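Caring for Paperback Romances and Other Mass-Market Books at Home
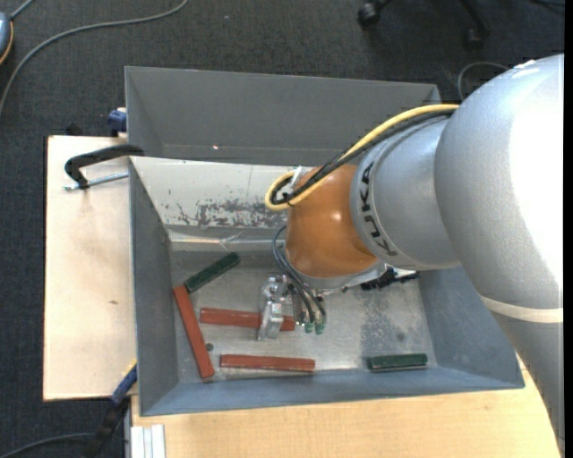
Five blocks in a gray metal bin, with a second bin directly behind.

Mass-market paperbacks were made to be read a few times and passed along. The paper is usually groundwood pulp, which contains acid and turns brown, and the spine is held by a single strip of hot-melt glue. A copy printed in 1984 can still be perfectly readable if it has been stored well. The tips below cover a shelf of historical romances, family sagas or any other long series in the small paperback format.

Sorting before you clean

Take the books off the shelf one section at a time and keep them in shelf order. Make separate stacks for sound books, books with loose pages, and books with any sign of mold or insects. Anything in the last group goes into a sealed plastic bag right away and stays there until you can deal with it outdoors.

Check series titles against a list before you discard a damaged copy. Reissues often carry a new cover and sometimes a new title, so the copyright page is a better guide than the front. Two-in-one volumes cause the most confusion. The second novel may be an older book that you already own under its own cover.

Dusting

Hold the book firmly shut and brush the top edge from the spine outward with a soft, dry paintbrush. Do the bottom edge and the fore edge in the same way. A vacuum is fine for the shelf itself. Keep it away from the books unless it has a brush head and a low setting.

Glossy covers can be wiped with a microfiber cloth that is barely damp, then dried at once. Do not wipe matte covers or anything with foil lettering that has started to lift. Foil titles and raised lettering were common on romances of the period, and the foil comes off in flakes once the edge is broken.

Price stickers

Warm the sticker with a hair dryer on low for a few seconds, lift one corner with a fingernail, and peel slowly at a flat angle. Residue comes off with a soft white eraser. Lighter fluid works on coated covers but dissolves some inks; test it on the back, near the bar code, with good ventilation and no open flame. Stickers on uncoated paper are better left alone.

Reattaching a loose page

You will need PVA glue (the acid-free kind sold for bookbinding), a thin brush, waxed paper and a weight.

1. Remove crumbs of old glue from the inner edge of the page.
2. Brush a very thin line of PVA along that edge, no wider than the thickness of a coin.
3. Set the page into the gutter and line it up with its neighbors at the top and the fore edge.
4. Lay waxed paper on both sides of the page and close the book.
5. Leave it under the weight overnight.

Do not use clear household tape. The adhesive yellows and creeps, and it eventually takes the print with it. If more than a few pages are loose, the whole spine is failing and the book is better held together with a flat cotton ribbon tied around it. Rubber bands cut into the covers and melt onto them in hot weather.

Odor

Cigarette and basement smells respond to time and an absorbent. Stand the books slightly open in a lidded tub with an open dish of baking soda or activated charcoal, placed so that it cannot spill on the pages. Check after a week and replace the absorbent if the smell remains. Scented dryer sheets cover the odor for a while and leave a residue on the paper.

Shelving

Paperbacks should stand upright, snug but not tight. You should be able to pull one out by the middle of the spine without moving the books on either side. Books that lean develop a permanent slant within months. Leave a gap of an inch behind the row for air, and keep the shelf off outside walls and out of direct sun. Red and purple spines fade first.

Double rows save space, but the back row gets forgotten. If you must do it, raise the back row on a length of scrap lumber so the titles show.

Boxes

For long-term storage, use small cartons. A box of paperbacks weighs more than people expect, and a large one will split at the bottom. Pack the books spine down or flat, never with the fore edge down — the weight of the pages pulls them out of the glue. Fill gaps with crumpled plain paper. Newspaper ink transfers.

Label the end of each box with the author and the range of titles. A closet shelf inside the living area is a good place for it. Attics run too hot, and garages and basements swing between damp and dry. Aim for a relative humidity between 35 and 50 percent, and look inside the boxes each November when the heating comes on.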